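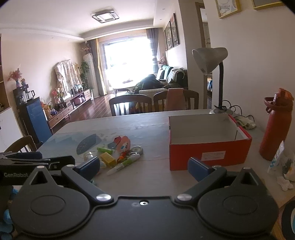

The big gray table, cluttered, with the red shoebox open and waiting.

Hi! I'm looking for a sorting helper, and if you are the kind of person who sees a table covered in little odds and ends and feels your fingers start to itch (in a good way), please keep reading.

I run Larker, a very small home-sorting service. I go into people's apartments and help them deal with the stuff that lands on flat surfaces and never leaves. Big furniture and moving trucks are somebody else's business. I do tables, counters, window sills, the drawer by the stove. Markers, tins, key rings, tubes of who knows what, a little figure with a cartoon face, a glass jar too nice to throw out. You know the stuff. You probably have a table like it at home, and so do I.

I've been doing this on my own for a while now and I've finally got more tables than I can get to, so I'm adding one person for the winter, starting in December. It's part-time, two or three afternoons a week, and it could turn into more in spring if we get along and the bookings hold up.

What you'd be doing

Mostly, sitting or standing at a table with me and the client and putting small things into groups. We start with everything out in the open where we can see it. Then it goes into boxes. I'm a great believer in shoeboxes – they're free, they stack, and people don't get precious about them the way they do with fancy organizers. Writing things go in one, keys and metal bits in another, toys and figures in a third, and so on until the tabletop is clear enough to eat dinner on.

After the table we usually move to the chairs (every dining chair I meet has a towel or a sweater on it) and then the sofa, where the clothes and blankets pile up. You'll fold a lot. I don't care which way you fold as long as all the things in one pile are folded the same way.

You'll also write labels, wind up cords, and carry the donation bags down to the car. Some buildings have elevators and some really don't.

How an afternoon goes

We meet at the client's door at 1:00 and we're out by 5:00. There's a break in the middle, and I bring the snacks. I don't book two homes in one afternoon anymore. I tried that last year and I was cranky by the second one, and so was my client!

Most of my clients live in the Kiss Street and Derkard Park neighborhoods, so you'll want to be able to get to both. The bus works fine. If you have a car, wonderful, I'll pay for gas and parking.

Who I'm hoping to hear from

You don't need experience. My last helper came from a bakery and was terrific. I do need you to be gentle with people's belongings and gentle with the people, too. You'll pick up something that looks like trash to you, and the client will tell you a ten-minute story about it, and it will go back on the table. That's fine. We never throw anything out without a yes from the owner, and a shrug doesn't count as a yes.

Other things I'd like:

You can be on your feet for most of four hours and carry a full box up a flight of stairs.
Your handwriting can be read by a stranger (labels!).
You're okay around pets and kids.
You can keep what you see in somebody's home to yourself. This one matters a lot to me.
You show up on time, or you text me when you can't.

What I can offer

Pay is $110 for the afternoon, paid the same day. If we run over, I pay for the extra time. Before you go to a client's home we'll do a paid practice afternoon at my workroom, upstairs in the Brallari Building, Room 527, where I keep the empty boxes and the labels. You'll sort a few of my own junk drawers and we'll both find out if we like working together. I've got plenty of drawers, believe me.

How to apply

Please don't send me a formal resume. Write me a note, a page at the most, and tell me about the messiest surface in your home right now and what you'd tackle first. Add a phone number and the afternoons you have free. You can drop it in the Larker mailbox in the Brallari lobby (it's number 49, bottom row) or slide it under my door upstairs.

I'll be reading notes through the end of the month and inviting 6 people in for a chat. Everybody who writes gets an answer either way – it may take me a week or so if the bookings are heavy, so hang in there. Evenings after 6:00 are the best time for me to call you back, so let me know if that's a bad time on your end.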